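Reseña: pelador Flavano de hoja oscilante, tres meses después

20/09/2022

Voy rápido que tengo la comida a medio hacer. Varios me habéis preguntado por el pelador Flavano desde que lo mencioné de pasada en la entrada de los encurtidos. Lo compré en junio, lo uso casi a diario y ya tengo opinión. Dos, en realidad, según la verdura.

Para quien no lo conozca: pelador de mano, hoja oscilante, mango recto y bastante gordo. Viene con una segunda hoja dentada para pieles finas. Sin estuche, sin libro de recetas, sin nada más. Caja de cartón y a correr. Se agradece.

Precio. Me costó 24 euros en la tienda de la calle de abajo. Caro para un pelador, lo sé. El que tenía antes era del bazar y me duró una eternidad, así que fui con la escopeta cargada. Mi vecina Ylva Dalen, la que me presta la olla grande, se compró el Aasen casi a la vez y hemos ido comparando. Luego cuento.

Primera impresión: pesa. No mucho, pero se nota en la mano si vienes de uno de plástico. A mí me gusta. A Ylva no, dice que parece una herramienta de taller.

Patatas. Aquí es donde brilla. Tiras largas, finas, sin atascarse. La hoja se adapta a la curva sin que tengas que girar la muñeca y con patata nueva casi no se lleva carne. Con patata vieja de piel gorda hay que apretar algo más en la primera pasada. El sacaojos lateral, correcto. Un poco romo para mi gusto, pero mejor romo que no acabar en urgencias.

Zanahorias, bien. Calabacín, bien también, aunque yo el calabacín casi nunca lo pelo. Pepino: fenomenal, saca unas cintas que valen directamente para la ensalada. En casa ahora las pedimos así, con yogur, limón y eneldo.

Calabaza. Uf. Con la cacahuete se defiende si vas en trozos cortos y la apoyas bien en la tabla. Con la otra, la de piel dura y verdosa, olvidaos. Cuchillo y paciencia, como toda la vida. Lo intenté dos veces y la segunda se me fue la mano, nada grave. El fabricante pone en la caja «apto para todo tipo de calabaza» y ahí se ha venido muy arriba.
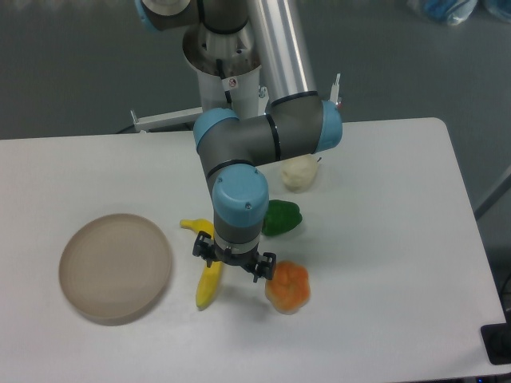 Plátano y pimiento naranja.

La hoja dentada. Era lo que más curiosidad me daba, porque pelar pimiento crudo es una de esas cosas que haces una vez y no repites. Pues se puede. Hay que cortar el pimiento en gajos siguiendo los surcos, apoyarlo y pasar la hoja sin apretar casi, con un movimiento de sierra muy cortito. Si aprietas se lleva media carne. La primera tarde destrocé uno entero, el segundo salió decente. Para quien le repite la piel del pimiento (mi madre, por ejemplo) es un invento. Para todos los demás, sigo asándolos y pelándolos con los dedos, que además están más ricos.

Tomate: muy bien si está firme. Maduro, no, se aplasta. Melocotón igual. Kiwi sorprendentemente bien, y eso que no contaba con ello. Mango, resbala muchísimo pero es culpa del mango. Del mango fruta, el otro agarra perfecto.

Y ya que estamos, el cambio de hoja. Lo peor del cacharro con diferencia. Hay que presionar una pestañita a la vez que tiras, y con las manos mojadas no hay manera. Yo me he acostumbrado a decidir antes de empezar qué hoja voy a usar y no tocarla. Helmut Lindemann me escribió en los comentarios que a él se le partió la pestaña al mes. La mía aguanta, pero la trato con mimo, y no debería tener que hacerlo.

Limpieza. Lavavajillas sin problema según las instruciones. Yo lo meto en la bandeja de arriba y de momento ni una mancha. Eso sí, se queda piel de zanahoria metida en el eje de la hoja y hay que sacarla con un cepillo o con un palillo. Si lo aclaras nada más terminar, sale sola.

Filo. Después de todo el verano sigue cortando casi como el primer dia. La hoja lisa, digo. La dentada la he usado mucho menos y no puedo opinar. Los recambios se venden sueltos, pero en mi tienda no los tienen y hay que pedirlos. A mí me dijeron 4 euros la unidad, sin contar el envío.

Frente al Aasen de Ylva. El suyo es más ligero y más barato, tiene forma de Y y para la calabaza va bastante mejor, hay que reconocerlo. Puedes tirar hacia ti con fuerza. En patata me quedo con el mío. En pimiento ni comparación, el suyo no trae hoja dentada. Si cocinas para mucha gente y pelas por kilos, yo iría al Aasen, la mano se cansa menos. También probé un rato el Allmont en casa de unos amigos y no me dijo nada, ni bueno ni malo.

¿Zurdos? Hjørdis Myklebust preguntaba por esto. La hoja corta en las dos direcciones, así que en principio sí. Se lo dejé a mi hermano, que es zurdo, y peló media bolsa de patatas sin quejarse. El sacaojos le quedaba del lado malo, eso sí que lo comentó.

Lo bueno: el filo, el agarre, lo que hace con patata y pepino, que la hoja dentada funcione de verdad.
Lo malo: cambiar la hoja, los recambios difíciles de encontrar, la calabaza dura. Y que no tiene agujero para colgarlo!! Con lo poco que cuesta hacer un agujero.

¿Lo volvería a comprar? Sí, creo que sí. Por menos dinero lo diría sin pensarlo. Si ya tenéis uno que corta bien, quedaos con ese y gastaos los 24 euros en un buen aceite.

La semana que viene, si me da tiempo, pongo la ensalada de cintas de pepino con las cantidades, que me la ha pedido Gøran Moen ya dos veces. Me voy, que se me pega el sofrito.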